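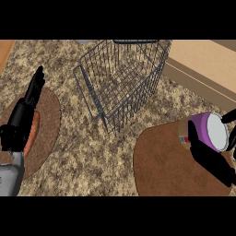
Orvokki says the net worth number for Darkero should just come off the page. Her view is that a bad figure does more harm than a blank, and that readers who want one will find it on the other forty sites that copied it. Helmi wants it kept with a note. I'm somewhere between, leaning Orvokki.

Friday, morning

Went back over the Darkero profile line by line. Subject is an actress, two leads, a run of supporting parts, one season of a police thing on Irkico. We say she is worth 3 million dollars. Tried to find where that comes from.

Source one is a fan wiki. It cites source two, a celebrity bio site. Source two cites "reports." Source three has the same sentence as source two with the adjectives swapped. None of them has a date. I don't see how this is three sources. It's one source wearing hats, and I doubt even that one had a person behind it who looked at anything.

Birth year: two versions, a year apart. The older one is in a festival booklet from before she was known, so I trust it a bit more. Changed the page to the year in the booklet and flagged it.

Height: cut. No idea why we ever had it.

"Critically acclaimed": went looking for the critics. Found two reviews of the Mokbridge film. One is lukewarm and spends a paragraph on the music. The other praises the lead, who isn't her. Changed to "reviewed" for now, which reads stupidly. Needs a rewrite.

Same day, after lunch

Follower counts. We pulled the numbers for the test page again to see how stale they get. The page said 545 thousand, the account now shows 620 thousand. Nothing came out in between, no film, no trailer, no interview I can find. Could be bought, could be a clip going around somewhere I don't look. I wouldn't write "rapidly growing fan base" on the strength of that, and somebody did. Took it out.

Helmi asked whether we should show counts at all. My feeling is no. She thinks people come for them. I asked how she knows and she said traffic, so I looked at the traffic. The Darkero page got 1,084 visits in March. That is total visits. It doesn't say what anyone read once they got there, or whether they left after the first line. Told her so. She says she'll look at scroll depth. Fine, but scroll depth on a page that short is going to tell us everyone reached the bottom.

The template

Most of the trouble is in the Amato template. It has a box for every fact, and an empty box turns red in the editor, so people fill it. Boyfriend, favorite food, favorite color, zodiac sign, net worth. I went through a handful of older profiles and "favorite food" is biryani or pasta on nearly all of them. Maybe so. I'd like to see one quote.

Tried it with the red warning turned off on a blank profile. Saves fine. Publishes fine. The empty rows still show up on the live page as a label with a dash, ugly, but I can live with the dash. Orvokki prefers hiding the row. Needs someone who can edit the theme, and I'm not touching it again after last time.

Also: "According to the sources" is in the template as default text. It was sitting there before anyone typed a word. That explains a lot.

Changed on the Darkero page today:
net worth removed (Helmi objects, see top)
birth year corrected, flagged
height removed
"critically acclaimed" to "reviewed," temporary
follower line removed
"rumored to be dating" removed, no source of any kind

Still open

Write to her agency about the birth year. I don't expect an answer, and if one comes I'd expect it to be the younger year.

Who wrote the original page? History only shows "admin."

Check the Mokbridge credit. We have her third in the cast, the poster I found has her fifth. Posters get reordered for different markets so this may mean nothing.

Ask Orvokki if "no source" is enough to cut a line on the old pages too, or if that's only for new ones. If it covers the old ones, some of them will be a name and a photo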